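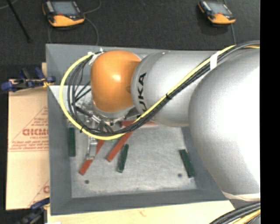

My aunt Gladys Mosquera had been threatening to clear out the shop since November, and when she finally got round to it she rang me before seven in the morning, as if I might otherwise slip out of the country. Bring your sleeves rolled up, she said. Everything was going to go through the grey bin, the big rectangular one with the open top, and whatever didn't get into the grey bin was going in the skip, and she didn't want to hear a word from me about memories. (I had a lot of words about memories. I'd been practising them on the bus.)

The shop was at 64 Drorkside, between the locksmith and what used to be Chávez the baker's, and it sold buttons, zips, elastic, hooks, all the little things that make a coat stay shut. My cousin Nayeli was already there, sitting on the counter eating toast.

"She's thrown away the thimbles," she said.

"All of them?"

"I got some back." She patted her pocket and it clinked!

So that was how the morning went. Gladys stood at the drawers and called things out, I put them in the bin, and Nayeli, whenever she walked past, took something out again. Toggles went in, toggles came out. A card of mother-of-pearl shirt buttons made the trip twice. I don't think I've ever seen anybody steal so slowly, or with so much butter on her fingers.

Then we got to the bottom drawer, the one that always stuck, and Gladys went quiet. She pulled out a paper bag with "Heriberto Zapata, green overcoat, 4 large" on it in my grandmother's handwriting, and the buttons still inside, big dark ones like liquorice.

"He never came for them," said Gladys.

"When was this?"

"Thirty years ago. More. Your gran asked him every time he went past the window, and he'd say tomorrow, Señora, tomorrow, and he went about all winter holding that coat together with his hand."

Nayeli had stopped chewing. I held the bin out, because that was my job, and Gladys looked down into it for ages, and then she folded the top of the bag over and put it in her handbag, and snapped the clasp.

"Not a word," she said.

"I wasn't going to say anything."

"Ribbon next. Come on, the pair of you, it won't walk there by itself."

Nayeli got down off the counter, clinking, and went to find the ribbon.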